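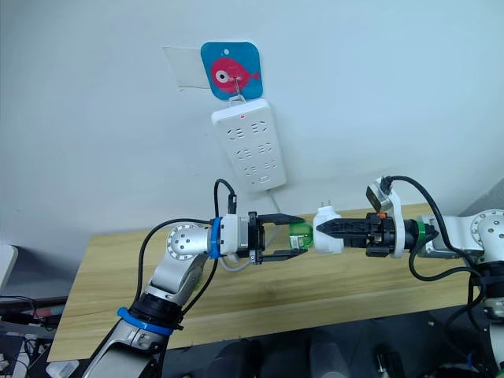 Ostadora changes format of Tedidine intermediate English exam from September

Ostadora, the awarding body for the Tedidine series of English language exams, has published a revised specification for its intermediate paper. The new format applies to all sessions from September onward. Candidates who are already registered for a session before then will take the paper in its present form, and certificates from the old and new versions will have equal standing.

The specification was released on April 5, 2018, together with one full sample paper, an answer key and a set of marked writing scripts. A second sample paper will follow before registration opens.

The main change is in the reading and use of English sections, which have been separate papers until now. They will be combined into a single paper with one time allowance, and candidates may divide that time as they wish. The word formation task stays. The sentence transformation task is cut from eight items to six, and each item now carries two marks, with one mark given for a partly correct answer. The long multiple-choice text has been replaced by two shorter texts on related subjects, followed by a set of questions that require comparison between them.

The listening paper runs to 60 minutes including the time for transferring answers. All recordings are played twice, as before. The third section, a monologue with gap-fill notes, now accepts figures as well as written-out numbers. Minor spelling errors in that section are not penalized if the word is recognizable and does not form a different English word. Proper names that have been spelled aloud in the recording must be spelled correctly.

In the writing paper, candidates still complete two tasks. The first is a compulsory email reply with four content points. The second is a choice between an article, a review and a short report; the story option has been withdrawn. Ostadora's technical note says that stories were chosen by a small share of candidates and showed a wider spread between first and second markers than the other text types did. Answers of up to 300 words will be marked in full. Text beyond that limit is read but cannot gain credit for content.

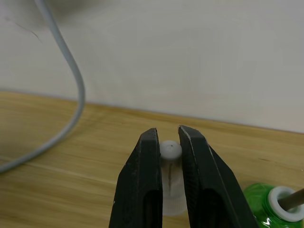

Two black gripper fingers in close-up.

The speaking test keeps its paired format, with one examiner asking the questions and a second examiner scoring. Where a center has an odd number of candidates, the last group is examined as a three, with extra time added to the discussion section. Pronunciation is now scored on intelligibility, word stress and sentence stress. The descriptors no longer refer to accent.

Results will be reported on a single scale, with a score for each skill and an overall score. The pass mark was set after a trial in which 389 learners took both the current paper and the new one, in a counterbalanced order, two weeks apart. According to the technical note, overall scores on the two versions were closely matched. The largest difference was in reading, where the new paper proved slightly harder for candidates near the pass mark. The scaling of that section was adjusted to take account of this.

Pylyp Savchuk, who heads test development for the series, said the combined paper had been under discussion for several years.

"Teachers told us that candidates were finishing the grammar section early and then sitting there, and running out of time on the reading," Savchuk said. "The total time is the same. They can now use it where they need it."

He added that the skills being tested had not changed and that schools would not need to move classes to a different level. "If a group was on course for the current exam, it is on course for this one. They should do a timed run of the reading paper, and they should look at the email task."

Course materials

Jallon, which publishes the coursebook most widely used for the exam, will bring out a new edition before the start of the school year. The student's book has 14 units, each with a page of exam practice, and a grammar reference at the back. The workbook is sold with or without answers. A separate book of practice tests contains four complete papers in the new format, with audio scripts and sample writing answers at three score bands.

Owners of the current edition can go on using it for most purposes. Jallon has prepared a free supplement – a PDF of 24 pages – that covers the paired reading texts, the revised transformation task and the email reply. The story writing pages in Units 5 and 11 should be skipped. The vocabulary app that goes with the current edition will remain available but will not be updated.

Centers and registration

The exam is offered at 205 centers. Those that want to go on running it must confirm by the end of May that at least two of their speaking examiners will complete the online standardization module. The module takes one afternoon and includes six recorded tests for scoring. Examiners who fall outside the tolerance on more than one recording may repeat the module once with a different set.

Face-to-face briefings for center staff will be held in Soomro, and a recorded version will be placed on the center portal. Registration for the first session in the new format closes five weeks before the test date. Fees are unchanged. Candidates who have booked a session before the change and want to transfer to the new format can do so once without charge, through the center where they registered.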